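Call for Participants: Night Cleaners and Building Attendants, Oral History of Shift Work

The Pawłowska Center for Labor History invites current and former night cleaners, building attendants and key holders to take part in a recorded history of overnight work in the Burer district. Interviews will begin in January and will be held at the Center's reading room or, where travel is difficult, at a place of the participant's choosing.

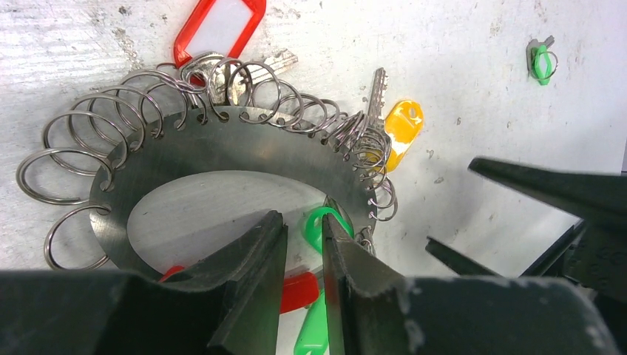
Posted by the Office of Public Programs, Pawłowska Center for Labor History | November 2024

The Center holds almost 200 recordings on factory and transit work. Its holdings on the people who opened, cleaned and locked the district's offices, schools and clinics are very thin. Payroll ledgers from the former Drurelance cleaning company list 498 employees over the life of the firm, but give little beyond a surname and an hourly rate. The present project is intended to add the workers' own accounts to that record.

Who may apply

Applicants must be 18 or older and must have worked nights in or near Burer for at least two years, whether full time or part time. Those years do not need to be consecutive. Former supervisors and dispatchers are also eligible. No documents are required at the time of application, and immigration status will not be asked.

What participation involves

Each participant will sit for two interviews of up to 90 minutes. The first covers working life in general: hiring, training, routes, pay, travel to and from the job, and family arrangements. The second is based on objects or papers the participant wishes to discuss, such as time cards, uniforms, letters or key rings.
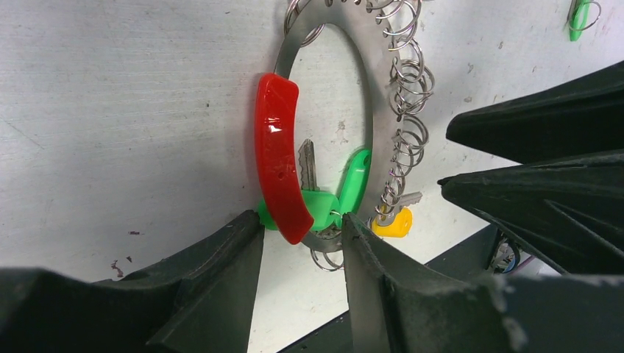

Items remain the property of the participant and will be returned on the day of the interview unless a separate loan form has been signed. Interviews may be conducted in English, Polish or Spanish. An interpreter for other languages can be arranged if requested in the application.

Participants will receive a payment of $200 after the second interview, along with a copy of the recording and transcript. They may close all or part of an interview to the public for a period they choose, and may withdraw before the transcript is deposited. Withdrawal does not affect payment for interviews already completed.

How to apply

Application forms are available at the front desk of the Center and at the Zureo Street branch library. Forms may be returned in person or by mail. Please state the type of building in which you worked, the approximate years, and the best hours to reach you by telephone. Staff will contact all applicants, including those who are not selected.

This website uses cookies to remember your language setting. By continuing to browse, you accept their use.

© Pawłowska Center for Labor History. All rights reserved. Contact | Accessibility | Back to top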